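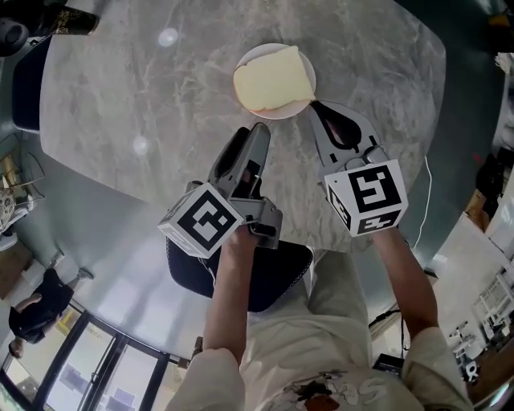 Home Blog Archive About

20/10/2024
Posted by the author

I had been promised robots. The invitation to the Medve open day said so twice, and I drove 14 miles past the Stanimport warehouse on the strength of it.

What I got was bread. One slice, thick and pale, on a round white plate on a marble table nicer than anything I own. A person sat there with a gripper for each hand, each carrying a black-and-white marker cube, reaching for the plate with more care than I have ever given breakfast.

The idea is that people do the chores with the grippers first and a robot learns from the recordings. Medve wants about 3000 of them before Urka, their arm, is let near a kitchen. Urka itself was away until April, having something done to its wrist.

I asked for a turn and got one — a short one. Squeezing is easy. Knowing where your fingertips are when they've moved several inches away from you is another matter, and I went home with a new respect for toast.

They do it all again in April. I've put my name down.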